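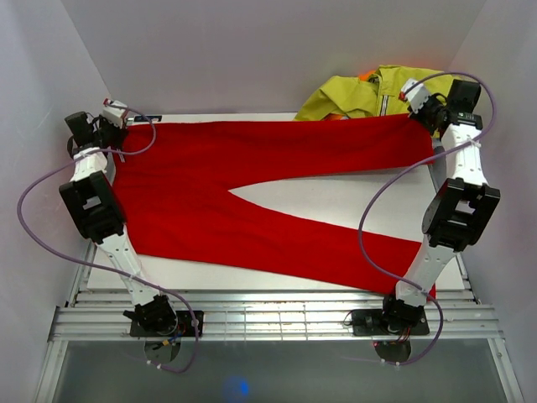
4.2 Submitting an Application Through the Fasex Recruitment Portal

Applicants for trainee and technician posts use the steps in this section. Postings opened before Dec 14, 2019 are handled on the old paper form and do not appear in the portal.

Before you start, have your photo, signature scan and school certificates saved on your computer. Each file can be up to 200 KB.

1. Open the portal and select Current Openings.

2. Type the post code in the search box. For the Trindetov workshop trainee intake, the code is 1594. For Skulamico stores assistant, it is 383.

3. Select Check Eligibility and enter your date of birth exactly as it appears on your school certificate.

Note: Age is calculated on the first day of July in the year of the intake. Age relaxation is applied only after you choose a category and upload the matching certificate.

4. Select Register. A temporary password is sent to your e-mail address. Change it at first login.

5. Fill in Parts A to C. Fields marked with a star are required.

6. Upload your photo and signature, then select Preview.
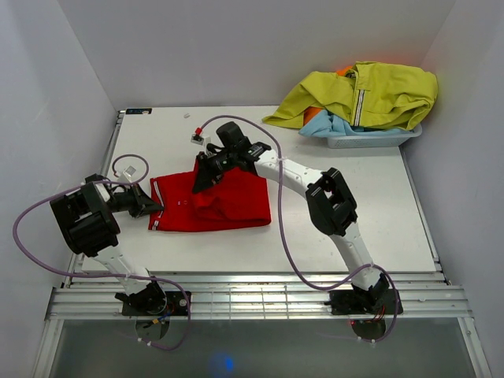
Red garment, partly folded, on a white table.

7. Check the spelling of your name and the order of your exam centers. Use Edit to go back.

8. Select Final Submit.

CAUTION: No changes can be made after Final Submit. A second application for the same post cancels both.

9. Pay the fee by card or bank slip. If the status still reads Pending the next day, do not pay again. Open Payment Status and select Refresh.

10. Print the confirmation page and keep it with your payment receipt. You will need both at the written test.

Related sections
4.1 Creating a Portal Account
4.3 Downloading Your Admit Card
4.4 Changing an Exam Center
4.5 Van Rooij Apprentice Intake: Extra Documents
5.1 Checking Results and Merit Lists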